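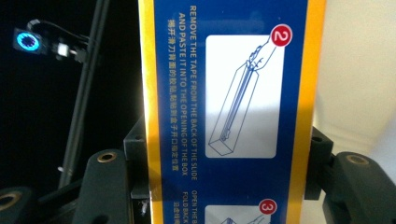 From: Ans Van den Broek
To: storage-env list
Subject: Re: RH drift in the carton store, and logger placement

Kedir Kumsa wrote:
> We have had loggers in the carton store for 13 months now and the
> February readings still make no sense to me. The one by the door sits
> at about 56 per cent RH all day. The one at the back of bay C drops in
> the afternoon and then recovers after the heating goes off. Same make,
> same batch, both checked against the salt pots. Is it worth moving the
> whole store to active control, or should I look at the building first?
> Geert Wouters thinks the back wall is at fault.

Look at the building first. I would not spend money on plant until you can say what the air is doing in bay C.

The afternoon drop with a recovery once the heating is off is what you get when a local heat source warms a pocket of air without changing its moisture content. Check it by plotting absolute humidity or dew point for both loggers on the same axis. If the two dew points track each other, the water content of the room is even and you have a temperature problem. If the bay C dew point goes its own way, then Geert may well be right about the wall.

Your export will have temperature in it even if the summary sheet leaves it out. In the Talletti software it is under the second tab, and you have to tick "raw" before saving or it gives you hourly means. At a ten-minute interval the means will hide most of what you want to see. 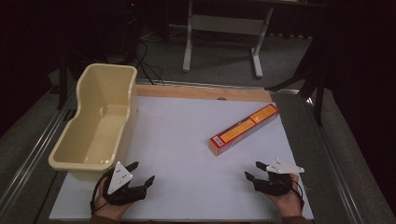 Cream plastic tub on the white board, metal rail to either side.

On logger placement: keep them off outside walls, off the floor, and out of the line of any grille. We hang ours from the shelf uprights at mid height, one per bay, and leave the old positions running for a month after a move so that there is an overlap. Svend Hafþórsson did the overlap with only a week at Wirkham and ended up with a step in the record which he still cannot explain.

I would also put one logger inside a closed archive box. Board is a decent buffer and the objects see the air in the box, so the room figures overstate the swings. In our trial the daily range inside was less than half that of the room. Vanderleia Bastos has the spreadsheet and will send it on if you write to her off list.
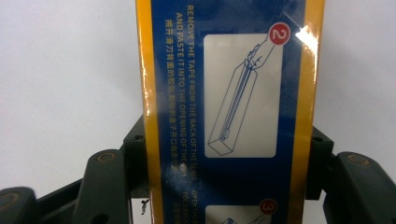
Overwrapped cartons need treating as a separate group in all this. Film slows the exchange of moisture but does not stop it, and any moisture in the board at the time of wrapping stays with it for a long while. We went through 427 cartons and recorded wrap as present, absent or uncertain. The tall blue one with yellow bands down both long sides is a fair case for the third heading: the streaky highlights look like clear film, but I would not enter it as wrapped from the glare alone. Tilt the lamp and look for a seam on the back. Where the wrap is original we leave it on, note any tension at the corners, and put the carton in the steadiest bay.

Two smaller points. The salt pots need a full day to settle before you trust a check — six hours is too short, whatever the leaflet says. And the 858 rows in the file you attached do not match the logging interval you give, so there is a gap somewhere. I would find that before drawing any graphs.

If you post the raw file again I can run the dew points tomorrow.

Ans

--
Ans Van den Broek
Paper and board store, Hoekstra collection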